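3.2 Where people put the noisy stuff

I should say up front that I came to this study as someone who can't work with a radio on, so I was half expecting to find a building full of people like me. That isn't what we got. We sent our survey to everyone at the Jastdale site and 575 of them filled it in, and the biggest surprise (to me, anyway) was how little people complained about steady noise. Fans, pumps, the hum of the lights — they'd stopped hearing it. What bothered them was talk, and above all talk they could half follow.

Griet Nijs ran the follow-up interviews, 22 in all, and she kept the questions loose. One person told her, "I can write next to a compressor all day. Put two people chatting about a vacation behind me and I'm done." We heard versions of that again and again, from office staff and lab staff both. I had planned to treat those two groups separately, but their answers looked so much alike that I pooled them for the rest of this section.

Room type did matter in one way. People in the lab rooms (Figure 9) tended to describe their room by the task they did there, while people in the open offices described theirs by who sat nearby. Dinesh Pinto thinks this is just a habit of speech, and he may be right! I still think it's worth a closer look, and I come back to it in Section 4.
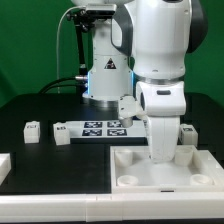 Figure 9. Equipment on a black tabletop in a lab room, with a white tray at the front right.

We also asked where people went when they needed quiet. The stairwell by the Willance wing came up far more than I would have guessed, and the official quiet room hardly came up at all. Griet tried working in it for a morning in February and reported that the door doesn't close all the way, so you hear every word from the hallway. I've left the quiet room out of the comparisons in the next section for that reason.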